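Notebook, November, Monday, started writing 4:40 pm

Bench sweep-up, take whatever. I said last week I'd write down how the crumb table is set up so I'd stop redoing it from memory every time, and of course I didn't, so I spent the first part of today working out where everything went. Writing it now while the mat is still out.

The basics: white table, the big mat, dustpan, hand brush, two black bags for bins, and the litter, meaning sponge bits and bread and pastry pieces. I keep all of it in the Halliday crate under the window except the brush, which hangs on the hook by the door (please put it back on the hook, it's got a hole in the handle for exactly that!). Teodor Mocanu had moved the crate to the other side of the room for the floor cleaning and I walked past it twice.

I like this dustpan much better than the old one. The old Votell one had a handle that sat nearly flat to the table and you could never get a decent hold on it. The scoop on this one is nice and wide, with proper side walls, so a big piece of bread doesn't roll straight out again on the way to the bag.

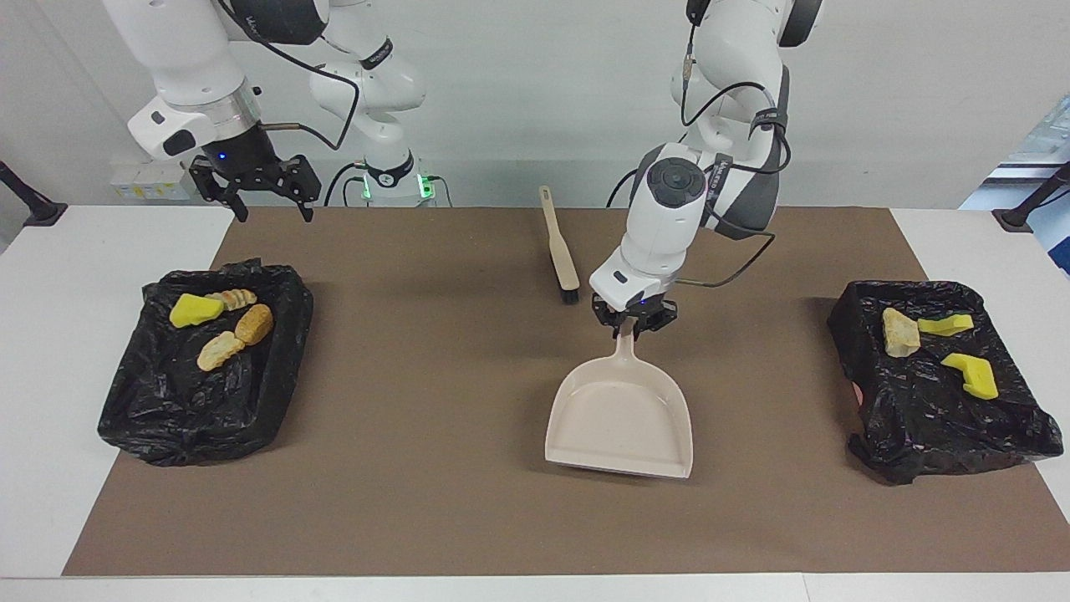

Dustpan up off the mat, brush standing on its bristles.

Standing the brush up like that is handy. The bristle block is short and square enough that it'll balance on the mat if you let go of it gently, and then the handle is right there when you want it again. On the bare tabletop I'm less sure, I had it go over on me a couple of times this morning when I was fiddling, so let's keep it to the mat. Teodor thinks we should just lay it down every time and be done with it. We can argue about that over lunch.

Mat notes. It's the brown one, and it covers most of the tabletop. I tried the spare gray one first thing and went off it very quickly, too slidey, every stroke of the brush dragged the corner up. The brown one stays put. Shake it out over the big bin downstairs and NOT over the sink, we've had the sink conversation already.

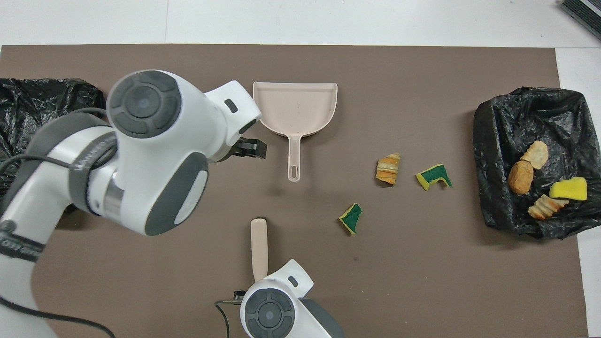
Litter next. I want a mix of sizes, because a table with only crumbs on it is a different job from a table with only big lumps, and I keep ending up with one or the other. The croissant-type pieces are my favorites to put out, they're ribbed and a bit awkward and don't behave like the sponge at all. The sponge is the easy stuff. It's also so light that it hops over the lip of the dustpan if you brush too fast, so go slow on the last few inches, short strokes, pan tipped down a little at the front.

Bags: I open them right out and fold the top over once so the mouth stays wide. If you skip the fold they sag shut and then you're holding a full dustpan with nowhere to put it (me, Thursday's me anyway, I don't want to talk about it). We have 31 left in the roll, I counted for the order. I've asked for another 500 from Dalunness. They also do a box of 1000 but where would we keep it?

Still to do:
- cut more sponge, different sizes
- wipe the white edge along the back of the table, gets grubby behind the mat
- label the crate lid, both ends
- ask Teodor where the second brush went, the stiff one

Mat's rolled up on the shelf now and I'm off to catch the 52.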